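Home > Guest Services > Manuals > Housekeeping
Category: Room Care and Linen Procedures
Reading time: 4 minutes

Flekley Residence, Kodovbridge
Housekeeping Manual, Section 4: Handling Soft Garments and Clearing White Surfaces
Revised May 2, 2019

4.1 Scope

This section applies to all guest rooms and shared lounges at the Flekley Residence. It covers the collection, folding, and return of soft garments left in the room, and the care of the white tables on which folding is carried out. Bed linen is covered in Section 2. Garments sent out to the Gisler laundry are covered by the Gisler collection sheet and are not to be folded in the room.

4.2 Before Folding

1. Confirm that the guest has requested the folding service. The request is shown on the room card.
2. Clear the table of papers, cups, and personal items. Place these on the desk in the order in which they were found.
3. Wipe the table with a dry white cloth. Colored cloths may leave lint and must not be used.
4. Check that stems and branches, whether natural or artificial, stand clear of the folding area.
5. Check all pockets. Items found in pockets are placed in the room tray and entered on the room card.

Caution: Do not fold garments on the floor, on the bed, or on the window ledge.

4.3 Lifting and Sorting

Garments are to be lifted one at a time. A garment pulled from the bottom of a pile may catch on a zipper or button belonging to another item, and any resulting damage must be reported to the floor office before the end of the shift.

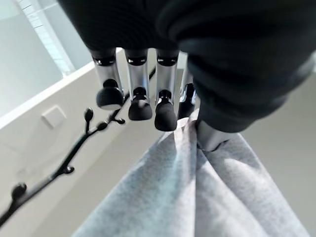 Sweatshirt and jogger fabrics stretch more readily than woven cotton and require a light hold. Grip the fabric at a single point, lift it slowly, and let the remainder fall open under its own weight. Soft gray fabric held in this manner spreads into a wide fan, with the creases running up to the point of the grip, and these creases must be smoothed outward by hand before the first fold is made. Where a thin branch with buds stands beside the fabric, as it does here, draw the garment away from it before opening it fully. Small buds and nodes can snag a fuzzy surface and pull a thread.

Note: Garments with a care label stating 100 percent wool are not folded in the room. Place them flat in a Uden garment bag and leave the bag on the luggage bench.

4.4 Folding

1. Lay the garment face down on the cleared table.
2. Smooth the fabric from the center toward each side seam. Do not pull at the cuffs or waistband.
3. For tops, fold each sleeve across the back, then bring the sides in to the same width.
4. For pants, place one leg on top of the other and align the seams.
5. Fold from the bottom upward, in 2 even folds for adult garments and 1 fold for children's garments.
6. Turn the garment over and check the front for lint.

Stacks may hold up to 4 heavy garments. Begin a second stack when this limit is reached. Light and dark garments are stacked separately, and dark items with loose fibers are kept off the white tables until all light items have been put away.

4.5 Care of White Tables

The white tables show marks easily and are inspected after each folding service. Hard or pointed objects, including hangers, keys, and scissors, are to be held clear of the surface or set down on a cloth.

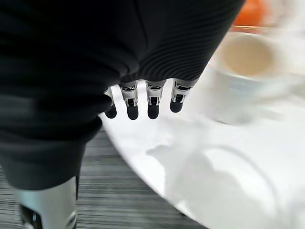

Dark lint is removed first with a dry cloth, working from the back edge to the front. Remaining marks are treated with a damp cloth and a small amount of the standard cleaner, then dried at once. Abrasive pads are not permitted. A mark that remains after a second cleaning is entered on form 91, together with the room number and the position of the mark on the table.

Caution: Do not spray cleaner directly onto the table when garments are present. Apply the cleaner to the cloth.

4.6 Returning the Room to Order

1. Place folded garments on the shelf or in the drawer named on the room card.
2. Return papers, cups, and personal items to the table.
3. Return any plant or decorative branch that was moved to its former position.
4. Sign the room card and leave the white copy at the floor office.

Room cards completed under the earlier procedure, in use until the end of April, remain valid and do not need to be rewritten.

Previous: Section 3 | Contents | Next: Section 5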